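Bench Gallery: Sorting the Small Electrical Parts

Last updated: May

These are pictures and notes from the bench at the Sobczak workshop, where we have been going through the box of buttons, switches and connectors that came with the Lurlow purchase. Yuto Hayashi did most of the sorting and Weronika Baran wrote the labels.

1. Parts on the table

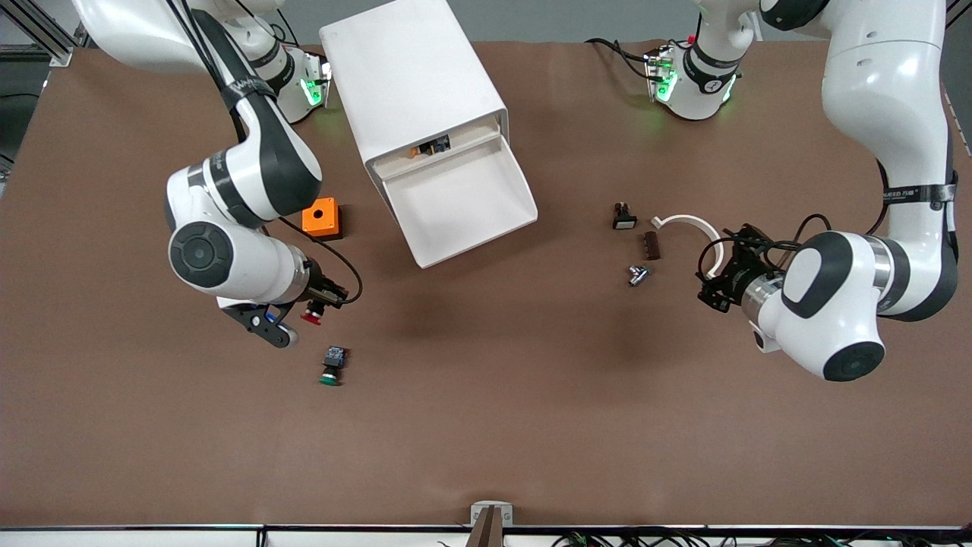 2. The white drawer cabinet

It stands near the parts with its drawer pulled out. The tray inside is white too, so dark pieces are easy to find in it. There is a small circuit component with orange and yellow parts tucked into the upper part of the opening.

3. The red push button

Red, on a dark base. We have several spares of this type in the store room, filed under 249. Mercedes Zapata wants two kept back for the door panel.

4. The orange block

Square, with a round black hole in the top. Damian has asked for this one to stay with the buttons - it goes in the same bin when we pack up.

5. Switches and small blocks

Anything with a lever or a rocker goes in bin 35. The little blocks go in bin 50 until somebody has time to test them. Please don't mix them with the Drevard terminals, which look much the same but have a different pitch.

6. Labels

Weronika's labels are printed on plain white tape, bin number first and part name second. The old handwritten ones can come off as you reach them. The full parts list is in the blue binder by the door, and the page for this batch starts at item 3280. Corrections go to Damian Kurek.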